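Larkora grid tablecloth, pale green, large: four stars

I bought this for the island table in the kitchen in January and have used it every day since. The table gets everything: breakfast, school bags, the kettle when the counter is full, and whatever people leave after a weekend. My last cloth was a Gollen in plain cream and it lasted 8 months before I gave up on the stains.

The cloth comes folded in a flat packet, and the fold lines were deep. Ironing on low from the back took most of them out. One crease down the middle stayed until the second wash. The color is a soft green with a white grid, a little paler than it looked on my screen. It doesn't fight with gray cabinets, and crumbs don't show up much against the lines.

I paid 19 dollars for it. The Lorunwood one I was also looking at cost 40 and came in nicer colors, but the reviews said it had to be washed separately, and I don't want that from a kitchen cloth. 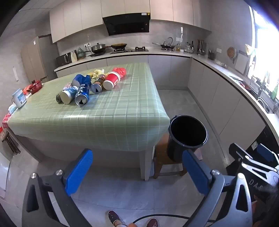 Spills are where it does best. The dregs of a soda can will sit on the surface long enough for you to get a rag. Coffee is slower to come out if you leave it overnight. I had a ring from a paper cup that took dish soap and two tries. Red wine I can't speak to. Tomato sauce left a faint orange mark near one corner that is still there, and that is most of the reason for the missing star.

It stays put fairly well. If you sweep a pile of empties toward the edge with your arm, the cloth moves with them, so pick them up instead or hold the far side down. I tried a set of Du Plessis clips for this. They held, but they got in the way of the stools and I took them off again.

Washing instructions say cool and line dry. I have put it through on warm several times with dish towels and the green hasn't changed. The hem has one loose thread, which I trimmed. I would not put a hot pot straight on it. Use a trivet.

Sizing: measure your table first and add the drop you want on each side. The medium was too short for mine and I had to exchange it. The exchange took 2 weeks and I paid the return postage.

I'd buy it again at the same price, probably in a darker color.

Tumelo Sithole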